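Dorier Colour Names

A list of 3000 paint and dye colour names in Canadian English, each with a hex value and a short note on where the name was found. Compiled by Faith Kirui and Marlene Voß from old hardware store catalogues.

Files
names.csv: one row per colour
sources.csv: the 108 catalogues

Known gaps
Greys are overrepresented. 80 rows have no hex value. Spelling follows the catalogue, so "grey" and "gray" both occur.

Licence
Free to use with credit. Last updated May 4, 2023.
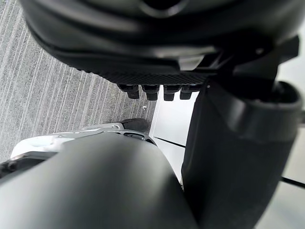

Matte black, textured black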